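Goltunlow Grocery Co-op Finally Has an Opening Date (Sort Of)
Posted September 2018 in Town News

Well, it's happening! After more than a year of me going on about it in this column, the Goltunlow food co-op has signed a lease on the old Menon shoe store on Front Street, and the plan is to be selling groceries there by March. I know, I know, we've heard dates before. But this time there's a signed lease, and I've seen it, and it has the right address on it and everything.

For anyone who moved here recently, the short version goes like this. Our last full grocery store closed and left us with the gas station, the dollar store and a 21 mile drive to Nevness for a head of lettuce that isn't brown. A group of neighbors got together in the library basement (I was there for the cookies, I'll admit it) and decided we could run our own store if enough of us chipped in. They set a goal of 600 member households before signing anything. Last week they passed it, and the lease was signed two days later.

I caught up with Cempaka Mandagi on the sidewalk outside the shoe store, where she was measuring the front windows with a tape that kept snapping back on her. She's going to be the store's first manager, and she has run a produce department before, so she knows what she's getting into. "People keep asking me if it's going to be all lentils," she told me. "It's not going to be all lentils. You can buy regular chips. I eat regular chips."

That was a relief to me and, I suspect, to plenty of you. There was a real argument over this in the spring, if you remember, with one side wanting only local and organic stuff and the other side wanting to be able to get everything for a kid's birthday party in one stop. The members voted and the birthday party side won by a mile. So the plan is local eggs, milk and vegetables wherever they can get them, and then ordinary packaged food on the middle shelves at prices that won't make you wince.
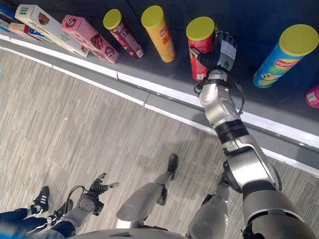
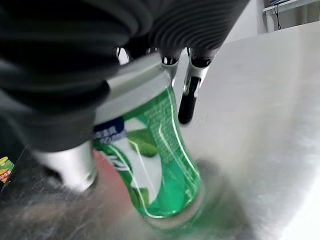 The space itself isn't huge. If you ever bought school shoes at Menon's you know it's long and narrow with that odd step down at the back. The step is going away, thank goodness, and there'll be a ramp in from the parking lot side so folks with strollers and walkers don't have to go all the way around to Front Street. The coolers are coming secondhand from a store that closed over in the next county, and Cempaka says they've been checked out by someone who knows coolers. The floor stays as it is for now. I'd have loved to see the old neon shoe in the window stay too, but the Menon family is keeping that, and fair enough!

Now, money. A household membership is a one-time payment, and you can spread it over 7 months if paying all at once is too much. You don't have to be a member to shop there, and I want to say that again for my neighbor across the street who has asked me three times: you do NOT have to be a member to shop there. Members get a vote and a small discount on the first Saturday of the month. They don't have to work shifts, either, which was the thing that scared me off of a co-op I looked at years ago.

Chidubem Aliyu, who keeps the books for the group, says they still need to raise a bit more before the work inside can begin. They have a loan lined up for most of it. The rest has to come from member loans, and he's hoping around 400 households will put in a little extra. He was very patient with me while I asked what a member loan is. You lend the store money, it pays you back with some interest over several years, and if the store goes under you might not get it back. He said that last part twice and I appreciated it.

Not everybody is thrilled, of course. I've heard from a couple of folks on Lotine Street who are worried about delivery trucks in the mornings, and it's true that the alley back there is tight. The group says deliveries will come in the front before opening on most days, though they haven't worked out what happens when it snows. I'd like to hear more about that myself, and I'll ask.

There's an open house at the shoe store this coming Saturday from ten until two, with coffee and a floor plan taped up on the wall so you can see where things will go. Bring a pen, as there's a sheet where you can write down what you want them to carry. I'm putting down decent rye bread and the good mustard. If you can't make it, the same sheet will be at the library front desk through the end of the month, next to the seed packets.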